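Subject: Re: [grippers] Long fingers or short ones for flat stuff?
From: Nomvula Mokgethi
Date: 2026-07-19

Hi Pieter, hi all,
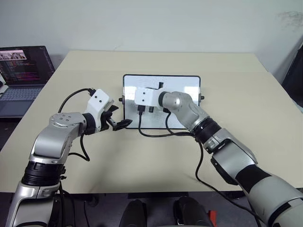
I got to spend most of the week on this and I'm so glad you asked, because the two finger sets behave far more differently than I expected from the drawings!

Pieter Zwane wrote:
> We have the Praslow grippers on both arms and we're trying to
> pick up thin, stiff things (trays, panels, a whiteboard). The
> short fingers close hard but keep skidding off the edge. Has
> anybody tried the long ones from Grurico? And do you run both
> arms from one controller or two? Hadi says two is asking for
> trouble.

Long fingers first. I ran 300 grasps with each set on the rim of a small framed whiteboard, same approach angle, same closing speed. The short set dropped or skidded 123 times. The long set did it 16 times. That's a huge gap, and most of those 16 came in a row when I had a tip screw working loose (my fault, check yours, mine needed thread lock).

The catch is flex. If you squeeze a long finger near the tip it bows out, and the reported width is then off by enough to fool a "did I grab it" check. I now look at motor current as well as width and the false alarms have nearly gone away. Kirsten Grímsdóttir had a script for this on the list last October and it still works fine, you only need to change the threshold.

Whiteboards are mean for cameras, by the way. Glare off the surface moved my edge estimate all over the place until I dropped the exposure a long way. It makes a dull, dark picture and the edge finder loves it. I'd try that before you spend money on another camera.

On controllers: I have to side with Hadi Salameh here. With two Rurkano boxes the arms drifted apart in time over a long run, and when both are holding one rigid thing you can hear it, a nasty little creak. On one box they stay together. Khanyisile Sibiya did get two boxes to sync properly over at Mthembu, so it can be done, but she wrote her own clock code and I don't have the patience.

One more thing, cables. Leave more slack at the wrist than looks sensible, then roll the wrist through its full range by hand with the power off and watch what catches. I pulled a gripper connector half out on my first day and lost an afternoon blaming the driver.

Next I want to put 3000 cycles on the long fingers and see if the tips wear. Pieter, which pads are you running, the smooth or the ribbed? If you have spare ribbed ones I'd love to borrow a pair.

Nomvula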